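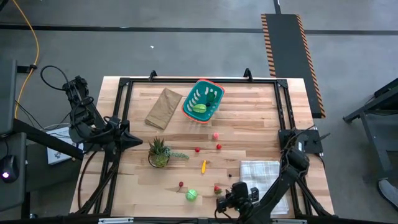
Grasp planner rejects perforated basket rim in fixed-camera cloud, accepts it in wrist cloud

Posted by lelline_user, September 2022

Two-arm cell, one wrist camera per arm plus a fixed camera at the side. The task is to put small play foods into a plastic basket, then regrasp the basket by the rim. With the wrist cloud the planner returns rim grasps. With the fixed cloud it returns none, and the log says "antipodal check failed" for all 1,033 candidates. Same planner config for both. Extrinsics were redone in February and the reprojection error is fine. Is there a parameter I am missing, or is this a sensor limit? 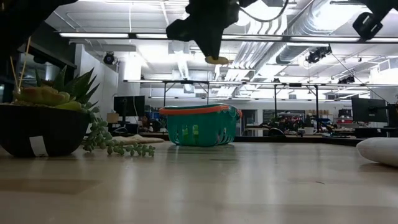

Abubakar
Check your normals first. A side wall full of small openings gives you mixed pixels: each depth sample near a hole edge lands somewhere between the wall and whatever is behind it. Normals fitted over those points are garbage, and the antipodal test depends on them. Drop the normal estimation radius until it no longer spans a hole, and run a radius outlier filter before it. Also crop the tabletop by plane fit. A fixed z threshold leaves in points from reflections off a glossy surface.

Did that on ours and went from 0 valid grasps to 249 with nothing else changed.

wasness
Try restarting the camera driver. Worked for me once.

vovelcombe
Agree on the normals, but I would skip the fixed cloud for rim grasps. Use it for coarse pose and collision checking, then plan the grasp from a wrist view looking down on the rim. If you merge the two clouds, filter each one before the merge. Filtering afterward lets the dense cloud hide the bad points in the sparse one. Check the timestamps too, as a wrist cloud taken while the arm is still settling will be offset.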